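Zwischenbericht der Robotik-AG an den Förderkreis Sitent, Stand Juni

Hallo zusammen,

ihr wolltet es kurz und ohne Amtsdeutsch, also los. Seit dem letzten Bericht ist bei uns einiges passiert, und das meiste davon hat mit Greifen zu tun. Die Gruppe hat ihr Projekt inzwischen Mutiso getauft (ich hatte kein Stimmrecht), und unter dem Namen wollen wir auch beim Wettbewerb in Stavidness antreten.

Zum Geld: Von den 809 Euro sind bisher 463 ausgegeben, der größte Teil für Schläuche, Verschraubungen und Klemmen. Die Belege liegen bei. Die Rechnung von Imeck fehlt noch, die reiche ich nach, sobald sie da ist - ich habe schon 2 Mal angerufen.

Zur Arbeit selbst: Wir treffen uns jetzt immer um 16 Uhr, und 4 aus der Gruppe schreiben am Programm für die Greifpunkte. Der Arm soll Sachen aus einer Kiste holen, die kreuz und quer darin liegen. Klingt leicht, ist es aber überhaupt nicht! Am meisten ärgern uns flache Teile und alles, was an der Wand lehnt, da kommt man mit den Fingern so schlecht drunter. Die Jüngeren suchen die Gegenstände aus und sind dabei herrlich gemein. 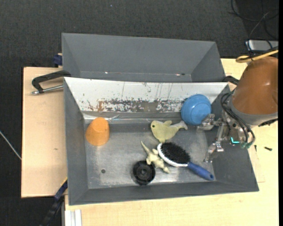
Der Greifer an der Kiste, darin unter anderem der Wal, die Haarbürste und der orange Becher.

Bis zu den Ferien möchten wir eine feste Testreihe haben, mit immer denselben Gegenständen und einem ordentlichen Protokoll. Bisher stehen die Ergebnisse in drei verschiedenen Heften, das war meine Schuld. Vom Restgeld würde ich gern Ersatzfinger und die Fahrt nach Stavidness bezahlen. Falls das für euch so nicht passt, meldet euch bitte vor der Anmeldung - die Plätze dort sind knapp.

Viele Grüße aus der Werkstatt
Die AG-Leitung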